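Rental Listings and Tenant Decisions in the Serden District
Student Project Report, Department of Housing Studies
Submitted October 14, 2018

1. Purpose

The project examined how rental listings for small apartments in Serden are written, and whether the wording affects the number of inquiries an owner receives. The work was limited to furnished units offered by private owners and by one agency, Halás.

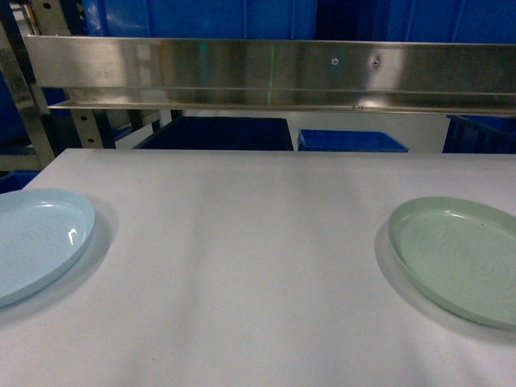 Listings were collected through the agency's public page and from the notice boards of the Dedham building. Each was recorded with its monthly rent, floor area, stated deposit and length of description. Listings that gave no rent were set aside and are discussed in section 3.

2. Method

The group studied 22 listings in full. Owners were asked by letter to report the inquiries received during the first month. Where an owner did not reply, the agency's own record was used, with permission. Floor areas were taken as stated - the group had no means of measuring the units.

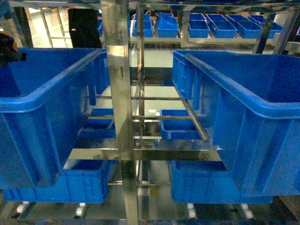

3. Findings

Listings that named the deposit and the notice period received more inquiries than those that described the view or the neighborhood at length. Units in the Dedham building with a floor area of almost 360 square feet were the most often requested, although their rent per square foot was the highest in the group. Listings without a stated rent drew few inquiries, and most of those asked only for the price.

Two owners changed their wording during the study. Their figures are reported separately in Table 2 and were left out of the averages.

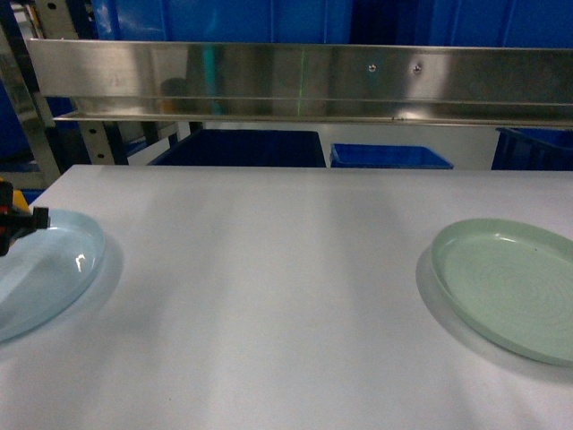
Ecaterina Vlad objected to this treatment in her written remarks, noting that the two revised listings were the only ones in which the same apartment could be compared under different wording, and that they deserved a section of their own. The group accepts the point. A follow-up survey is planned for December and will ask owners to revise their text halfway through the listing period.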